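Desk drawer clear-out: the gallery

Posted Mar 25, 2026 by Bảo Chu

Quick one tonight, lots of pictures owed and not much time. Pens, markers, scissors, one round teal holder. The whole point was to get the writing stuff off the tabletop and into the holder and to stop buying more of it. Captions are short, and some of them wander off. Sorry in advance for typos, doing this between two other things.

Background for anyone new. Rivbridge is our shared workroom, second floor, good light till about dinnertime. Last July we had 189 pens and markers on the inventory sheet. For a room that mostly runs on laptops! So the Dwivedi list got started (shared spreadsheet, named after the street, don't ask me to rename it) and things have been leaving the room ever since. Down to 80 now. Still too many, but the drawer closes.

1. Scissors and markers
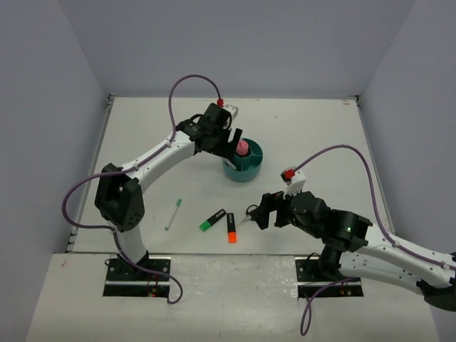 Scissors are the problem child of any pen holder. Too tall, too heavy, tip the whole thing over if the holder is a light one. Our rule for now: scissors go in handles up, against the divider, and only one pair per holder. Second pair lives in the drawer. Third pair, if we still have a third pair, please bring it back, no questions.

Also the rule about markers. Caps on before anything gets put away. Click test first, if you don't hear the click it isn't on. I have thrown out so many dried up markers this year and every one of them was fine the week before.

Got asked about the holder. Low and round, dividers inside, got it through Fenuta in a mixed lot with some trays. No idea if they still carry it. Low is good because you can see what you've got. Low is bad because long pens lean out over the side and then somebody's sleeve catches one. Overall I'd still pick low.

2. Wiping down 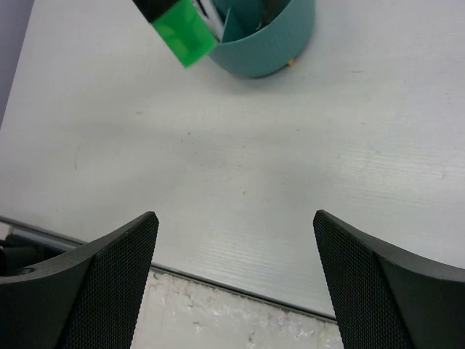
Do the surface before you put anything back. Every time. I skip it every time and then regret it. White tops are the worst for this, they show everything, and the marks always look like nothing until you get your face down near them. Few small gray ones on this top, plus a short dark smudge over on the left. Marker or pencil, I'd guess, you can't tell till you try to shift it. Damp cloth first, then a dab of dish soap, then the white eraser if it's stubborn. Go along the grain on the textured tops, not across, the streaks hold dirt. No scrubby pads please, that's how the old table got its bald patch.

Under the front edge too. Crumbs, eraser bits, staples. Run a finger along there and you'll see what I mean. Floor last, the speckled kind hides everything so sweep it even when it looks fine.

Somebody suggested a desk mat. Tried one, a Flivow, nice enough, curled at the corners and then everything rolled toward the middle. It's in the give away box if you want it.

3. Keep or toss, the highlighters
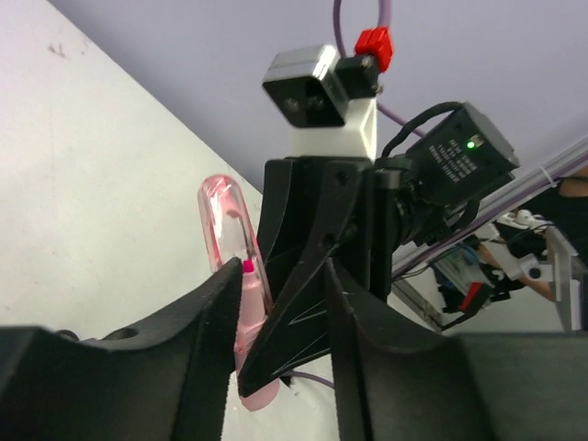 Highlighters get their own pass becuase they lie to you. Look full, write like a ghost. So each one gets a line on scrap paper, proper pressure, printed text if you have it. Strong line, keep. Faint line, cap it, leave it tip down overnight, try once more tomorrow. Still faint, gone. I like the ones with a see-through cap, like the pink one, you can spot the bright tip without opening it and you know right away it's closed properly. Solid caps, you're guessing. If I ever buy again (I won't) (I might) it'll be clear caps only.

Color limits, since people keep writing in. Yellow, pink, green, one each per holder. The spares go in the tin. Orange is allowed if you use it and you know who you are. We had 24 yellows in the first sort, 24, and most of them barely made a mark.

Gel pens are a separate fight and I'm not having it here.

4. Everything out, then back in 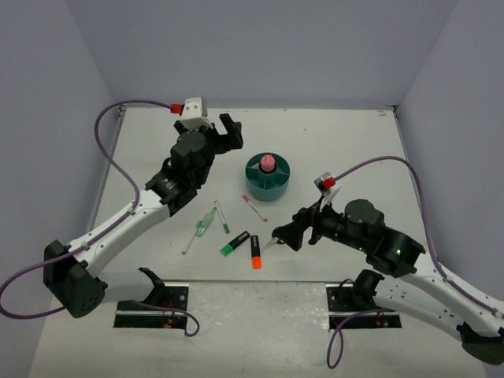 My order for filling a holder, copied off the card by the door:

Tall things in first, near the center.
Pens you use daily on the side facing you.
Markers together, caps up.
Nothing loose in the bottom. No clips, no coins, no gum.
If it won't go in without pushing, it doesn't go in.

That last one does most of the work. The holder is the limit. Full holder means something leaves before something new comes in, and yes that includes the free conference pens, those most of all.

Next up is the cable drawer, which I have been putting off since July. Probably two galleries worth. If anyone has spare labels, the small ones that peel clean, leave them on the Rivbridge shelf with your name on. Will swap for yellow highlighters, no guarantee they write.

Comments are open, back to read them tomorow.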